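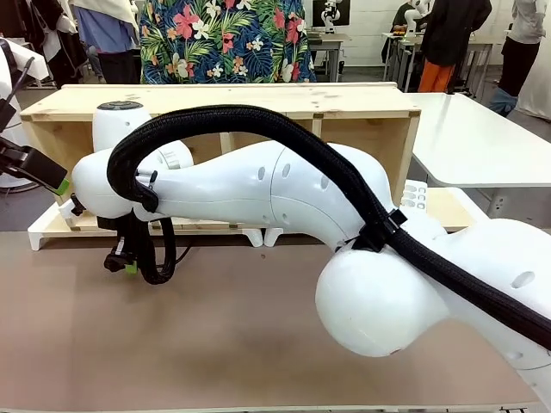

Fig. 1. Bras blanc et pince noire au-dessus du plateau.

Atelier d'écriture, séance 6 — Soumettre une nouvelle à une revue
Support de cours, L. Ocampo

1. Le texte
Longueur usuelle : 1 000 mots au minimum pour la catégorie « forme brève ». Interligne double, pages numérotées, titre courant en en-tête. Le nom de l'auteur ne figure pas sur le manuscrit lorsque la lecture est anonyme (cas de la revue Corkutent).

2. La lettre d'accompagnement
Titre, nombre de mots, notice biographique de 200 signes. Pas de résumé de l'intrigue. Les publications antérieures se citent par ordre chronologique inverse.

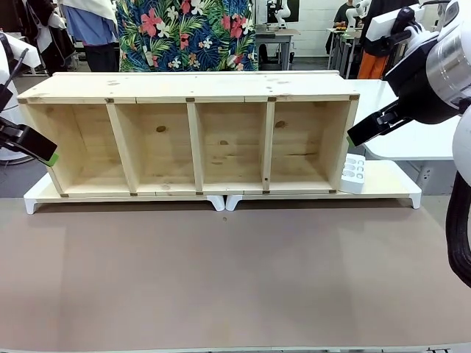 Fig. 2. Meuble en pin clair, quatre compartiments ouverts.

3. Envois simultanés
Admis par Nikden, exclus par Bretstead. En cas d'acceptation, retirer le texte des autres revues le jour même — un message de deux lignes suffit. Délai de réponse : environ 8 semaines.

4. Droits
Distinguer première publication, reprise en anthologie et traduction. Voir le contrat type commenté par A. Enriquez (polycopié de février).

À rendre : une lettre complète, adressée à la revue Rivera.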